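3.2 What ends up on a small shelf

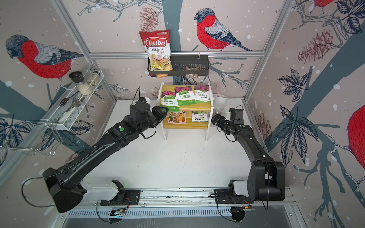

Home Storage Group, Department of Design, Kuipers College

Figure 2. Seed packets and an illustrated card on the two-tier shelf, with the hanging basket over it.

I should say up front that I love seed packets, so I am not a neutral party in this section! We got into them by way of the Vostside households, where we had asked people to show us the place in the kitchen where small flat things go. I was expecting bills and coupons. What we got, again and again, was seeds – in drawers, in mugs, behind the toaster, and (my favorite) standing up on a little shelf like books.

Figure 2 shows the arrangement we kept coming back to. The top tier has three flower packets standing in a row, two of them impatiens with pink flowers on the front, and the mimosa packet is down on the lower tier next to the card. I like how much the fronts matter. A packet laid flat in a basket, like the small one up in the black metal basket near the cassava chips, has to be picked up before you know what it is. Stand it up and the flower does the work of a label.

We sorted 108 notes from the household visits and dropped the ones that were only about food, which left 100. The same complaint runs through a lot of them: people buy seeds in spring, put them somewhere sensible, and find them again in September. The Pronis households were a bit better at this than the Vostside ones, and I think (we can't prove it) that open shelves are part of the reason. Dovberg was a mixed bag, mostly closed cupboards, and several people there had bought the same seeds twice.

One thing I'd push back on from our own earlier draft is the idea that a shelf like this should hold one kind of thing. The card shares its tier with a seed packet, and a white cup stands behind the right side, and I don't find any of that hard to read. Two tiers is a small amount of room. Mixed is fine as long as the fronts face out – the trouble in our notes starts when a second row goes in behind the first, and we come back to that in the next section.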